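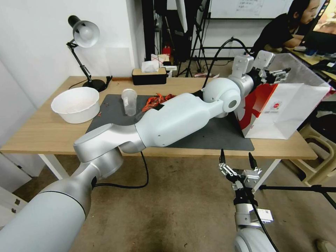 4. Setting up your Vernix for its first keg

By now you should have the cabinet standing where you want it, the drip tray clipped on and the tap tower screwed down hand-tight (if the tower still wobbles, go back to section 3 and have another go at the collar, it can be a stubborn thing). The next part is the one most people are itching to get to, and I promise we'll have beer in a glass by the end of it. It does take a couple of days from start to finish, though, and nearly all of that is waiting, so please don't start on the morning of a party!

Everything in this section applies to the Vernix single-tap model. The two-tap version has the same parts inside, just doubled up, and you can do one side and then the other following the very same steps.

What to have to hand

- the beer line (the clear hose, 100 cm long, with a grey fitting on each end)
- the gas line (the shorter black hose)
- the regulator and its little bag of washers
- a bottle of line cleaner
- a clean bucket, a jug and an old tea towel or two
- your keg, which can stay wherever it's been living for the moment

CAUTION: Line cleaner is strong stuff. Wear rubber gloves, keep it away from your eyes and never mix it with bleach or anything else from under the sink. Keep children and pets out of the room until you've finished rinsing.

4.1 Letting the cabinet settle and cool

1. Leave the cabinet upright and switched off for 4 hours after you've moved it into place. If it travelled on its side, leave it overnight instead.

2. Check there's a hand's width of clear space behind the cabinet and that nothing is blocking the grille at the bottom. Mine sits next to the back door at Sotness, and for the whole of one winter I had a row of wellies pushed up against the grille and couldn't think why the beer was coming out lukewarm.

3. Plug it straight into the wall. Extension leads are best avoided.

4. Turn the dial to the middle mark and close the door. You'll hear a click and then a low hum. A bit of gurgling in the first hour is quite normal.

5. Stand a glass of water on the shelf with a fridge thermometer in it, and come back the next day. You're looking for 4 degrees for lager and pale, fizzy styles. Stouts, porters and the darker Belgian sorts are much nicer a good few degrees warmer than that, so turn the dial down a notch and give it another day if that's what you'll be pouring.

NOTE: Measure the water, please, and not the air. The air inside jumps up every time you open the door, and you'll end up chasing the dial back and forth all weekend.

4.2 Cleaning the beer line before first use

I know, it's new, it looks spotless and you'd rather get on. New hose has a plasticky taste to it all the same, and a delicate beer will pick that up straight away. You'll be doing this clean after every keg in any case, so it's a good chance to get the hang of it while there's no beer at stake.

1. Fill the cleaning bottle with 2 litres of warm water (warm from the tap, never from the kettle, which will soften the seals).

2. Add 40 ml of line cleaner. The cap of the bottle supplied has a line on the inside for measuring. Swirl it gently, don't shake.

3. Push one end of the beer line on to the cleaning bottle until it clicks. Fit the other end to the back of the tap, turning the nut clockwise by hand. Finger-tight is plenty.

4. Put the bucket under the tap, open it fully and squeeze the bottle until liquid runs from the spout. Close the tap again so that the line is full.

5. Go and have a cup of tea. The cleaner needs time to do its work, and the label on your own bottle will say how long. Different makes vary quite a lot, so do go by the label and ignore whatever your brother-in-law does.

6. Run the rest of the cleaner through into the bucket.

7. Rinse the cleaning bottle thoroughly, fill it with fresh cold water and push all of that through. Then do it again. Keep going until the water coming out feels like water between your gloved fingers, with no slipperiness at all, and smells of nothing.

CAUTION: Never taste the rinse water to see whether it's clear. If you're in any doubt, rinse once more.

4.3 Fitting the regulator and gas

1. Make sure the regulator is turned all the way down. That means anticlockwise until the knob feels loose and floppy, which always feels wrong the first time but is what you want.

2. Take one of the washers out of the bag and press it into the regulator's nut. It should sit flat. If it's cocked to one side the gas will hiss away overnight and you'll wake up to an empty cylinder, and those aren't cheap.

3. Stand the cylinder upright in the bracket and do up the strap.

4. Screw the regulator on by hand, then nip it up with the spanner. A quarter turn past snug is enough.

5. Push the black gas line on to the regulator's barb and tighten the clip.

6. Open the cylinder valve slowly, standing to one side of it. The right-hand gauge shouldn't move yet.

7. Mix a drop of washing-up liquid with some water and brush it over every join. Growing bubbles mean a leak. Close the valve, reseat the washer, try again.

CAUTION: Carbon dioxide is heavier than air and collects in low places. Don't set the machine up in a cellar, cupboard or caravan without proper fresh air coming in. If you suspect a big leak, leave the room, open the doors if you can do so on your way out, and don't go back in until it has cleared.

4.4 Connecting the keg

1. Chill the keg first. A warm keg pours nothing but foam, whatever you do with the gas. Leave it in the cabinet, with the door shut, for a full day, and two is better for the larger kegs.

2. Wipe the top of the keg with a clean damp cloth, paying attention to the rims of both posts.

3. Click the black gas connector on to the post marked IN. Click the grey beer connector on to the post marked OUT. They look awfully alike, and if you find yourself forcing one, stop, as you've almost certainly got them the wrong way round.

4. Turn the regulator knob clockwise, a little at a time, until the needle sits in the green band on the gauge.

5. Pull up the small ring on the keg lid for a second to let out the air that's trapped on top. It will make a rude noise.

6. Coil the beer line loosely on top of the keg so that it stays cold, and shut the door without pinching it.

NOTE: If your beer came from a small brewery, ask them how lively it is. I had a keg of the Orlandini wheat beer in March that wanted noticeably more pressure than anything else I'd put through, and a kind person there told me so over the phone and saved me a lot of fiddling. The Bunomano stout went the other way, and was at its creamiest with the needle right at the bottom of the green.

4.5 Pouring the first glass

1. Rinse the glass in cold water and shake it out. Any trace of grease or washing-up liquid will kill the head stone dead.

2. Hold the glass at a slant, close under the spout but not touching it.

3. Open the tap in one quick, full movement. A half-open tap is the commonest cause of a glass full of froth, and nearly everybody does it at first out of politeness.

4. When the glass is a little over half full, start to bring it upright and let the beer fall into the middle.

5. Close the tap just as smartly.

The first glass will be cloudy and mostly foam, and you should tip it away. The second will be better. Give the whole thing an evening to calm down before you start turning any knobs, however tempting it is.

If the beer is still very foamy the next day, check the temperature first, then the line for kinks, and only then the pressure, in small steps with a few hours between them. If it's flat, check that the cylinder valve is open (we've all done it) and that the gas connector is fully home. Anything beyond that is covered in section 6, along with what to do about a dripping spout.

Written by Wendy Ashworth. Last revised 2025-06-17.

Comments

maltandmarmalade
Thank you for the bit about opening the tap all the way! I'd been easing it open like a garden hose and wondering why I was drinking with a spoon.

Old Pete
Does the dial go the same way on the older cabinets? On mine the bigger numbers are colder and I froze half a keg of mild finding out.

Wendy Ashworth
Oh Pete, what a shame. Yes, bigger is colder on the old ones. On the current model it's marked with snowflakes and more snowflakes means colder. I'll put a line about it in section 3.

hopsack
Got a slow leak at the regulator, found it with the soapy water. I'd put two washers in. One does the trick.

J. in the shed
Can I leave the gas turned on between pints or should I be closing the valve each night?

Wendy Ashworth
Leave it on while the keg's in use, provided you've done the bubble test and it's sound. Close it if you're going away.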